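Drandari two-door cabinet: set-up guide

Section 3. Putting files away

Read this section after the doors have been hung and adjusted (section 2). The cabinet should be standing where it will be used before anything goes in.

3.1 Before loading

1. Check that the cabinet stands level. Turn the feet by hand until it no longer rocks.
2. Open both doors as far as they will go. Leave them open until you have finished.
3. Wipe the shelf with a dry cloth.

Caution: do not lean on an open door or use it to pull yourself up. The hinges carry the weight of the door only.

3.2 Loading the shelf

4. Put the first file on the shelf, lying flat, towards the left side. Push it back until it clears the doors.
5. Rest the next file box on the cabinet top while you check its label.
6. Hold the box by its front edge when you lift it down. Keep the spine with the finger hole facing you, so that the box can be drawn out later without disturbing the others.
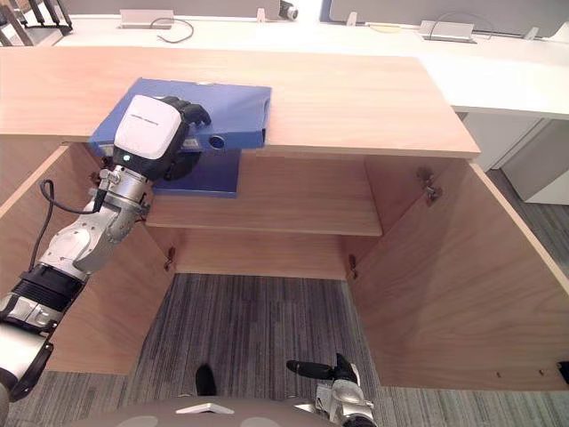

Norbert Győri wrote in to say that his office at Tridcombe stands its file boxes upright, and that they fit as long as the shelf is on the lower pegs. He asked whether this does any harm. It does not, but upright boxes need a bookend (part 2304, sold separately) until the shelf is full.

Note: if the shelf has to be moved to other pegs, empty it first. Move all four pegs to the same height and press each one fully home.

3.3 Loading the lower compartment

7. Use the lower compartment for heavier items, such as full boxes of paper.
8. Leave a gap of 2 cm at the back for air.

3.4 Closing

9. Check that nothing sticks out past the front edge of the shelf.
10. Close the left door first, then the right. If the doors touch, go back to section 2 and adjust the upper hinges.

Caution: stack no more than 6 flat boxes on the shelf. Do not store liquids above paper files.

Check the hinge screws again after almost 3 months of use, and tighten any that have worked loose.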